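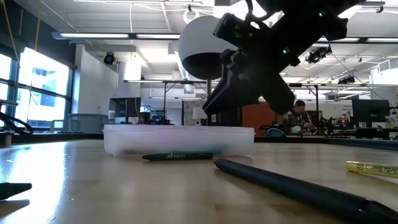 The Lid Problem: A Study of Borrowed Food Containers in Shared Housing

Mahtab Yazdani, Ziad Sfeir and Chrysanthi Stergiou
Final report, submitted Dec 1, 2019

Introduction

Everyone who has lived in a shared house owns a plastic container that used to belong to somebody else. Most people also own a lid that fits nothing. Our group wanted to know how this happens, and whether a kitchen full of reasonably honest adults can keep a set of shared containers together for one semester. Our instructor, Firouzeh Najafi, approved the topic on the condition that we stop calling it "forensic."

We chose Stostton House because two of us live there and the rent was already paid. The house has one kitchen, one long counter and a cupboard under the sink that none of us had opened all the way before this project. Meals are cooked separately, in theory. In practice a pot of rice gets made most evenings and by morning it has been divided up and carried off to various parts of campus.

Background

There is less writing on this than you would hope. We found plenty about food waste and plenty about recycling, but the reading list on Tupperware custody was thin. What we did use came mostly from the course unit on shared resources, where the usual case is a pasture and too many cows. Each farmer gets the full benefit of adding a cow and only a small part of the damage. Swap in leftovers and the idea holds up pretty well, although cows are harder to leave in a gym locker.

The other idea we borrowed was the deposit. Cafeterias that lend out containers often charge a small amount up front and give it back on return. We liked this but had no budget, and when Ziad suggested collecting deposits from our housemates he was asked whether he planned to enforce it himself.

Method

We bought the containers in August, before most people moved in. The set was 30 containers with 30 lids, all rectangular, in one size, so that any lid would fit any container. This was supposed to remove the matching problem. We put a dot of nail polish on the bottom of each one and on the inside of each lid.

The rules went up on the fridge:

Take one when you need one.
Bring it back clean.
Bring back the lid.

We had a sign-out sheet on a clipboard next to the toaster. It worked well for as long as the pen was there. After the second pen went missing we tied one on with string, and after that the string was used for something else. From then on we relied on a weekly shelf count, done by whichever of us lost the argument, plus interviews with housemates at the end.
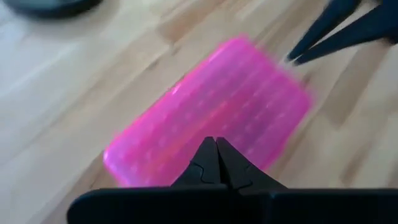
The interviews were short and held in the kitchen, usually while the person was trying to eat. We asked where they took their food, when they normally washed up, and if they knew of any containers currently in their room. The last question made people look at the ceiling. Yogesh Chauhan, who lives on the top floor, went upstairs to check and came back with a stack, which improved our results but raised some questions about our method. We decided to count anything that was handed over before the final shelf count and nothing after it.

Results

At the final count we had 21 containers and 2 lids.

We were ready to lose some of each. We had even drawn a graph ahead of time with two lines going down side by side, and it had to be thrown out. Containers disappeared slowly and sometimes came back. Lids went early and stayed gone. By midterms most people were covering things with plates, and a few had moved on to foil.

From the interviews, we can say a bit about where things went. Containers left the house full and came home dirty, and a dirty container is hard to ignore because it smells. A lid gets rinsed, propped somewhere to dry, slides behind something and is never thought of again. Several people said they had taken a lid off at a microwave on campus, set it on top, and walked away with only the bottom half of their lunch arrangements. The microwave on the ground floor of the library came up more than any other place. We went and looked. There was a lid there, but it was round.

Problems With the Study

Two of the three authors lived in the house and ate the rice. One of us (Chrysanthi, who does not live there) points out that she was the only neutral observer and that she also borrowed a container, which she says she is still using for beads. The nail polish washed off the lids faster than off the containers, so it is possible some lids were present and counted as strangers. We also never checked the cupboard under the sink properly. There was a smell and it was close to the deadline.

Recommendations

If the house tries this again, we suggest buying extra lids separately, or containers with the lid attached by a hinge. The sign-out sheet should go near the door, with a pencil, which people seem to steal less. The remaining containers are on the shelf to the left of the stove and can be used by anyone. Please rinse them the same day. Chrysanthi will return hers when she finds something else for the beads.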